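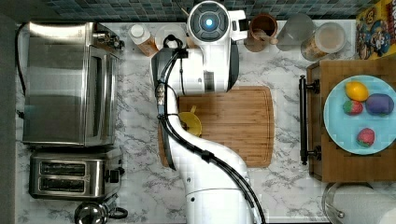

White counter with gray veining, mosaic tile behind it.

Quartz sealer: worth it or a scam?

nyazdani
The Hultel salesman wants $768 to "seal and protect" my new quartz for 13 years. Quartz isn't porous. What am I paying for? 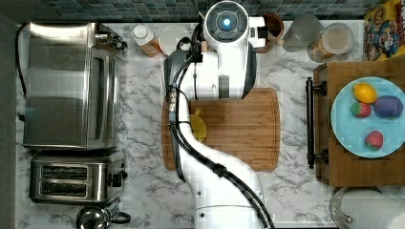

He also couldn't tell me what's in the bottle. Barnum would be proud.

gritty_pete
Is it really quartz, though? I've had real marble sold to me as quartz. Marble you do seal. 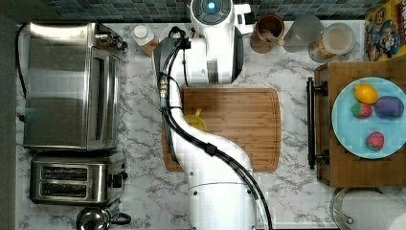
Reply 2

limestone_lou
Disagree with both of you. I paid Limitz for theirs in December and coffee wipes right up.

nyazdani
Coffee wipes off my mother's unsealed one too, Lou. Did you test a spot without it?

limestone_lou
No. Why would I?

gritty_pete
Read the warranty before you sign. Mine left out heat and acids.
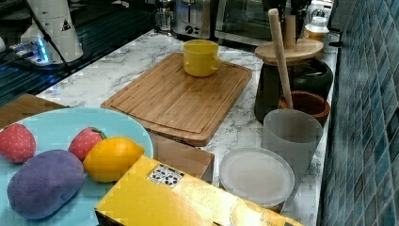
Bamboo board and yellow mug on the marble-pattern top.

nyazdani
Asked for the warranty in writing. Still waiting.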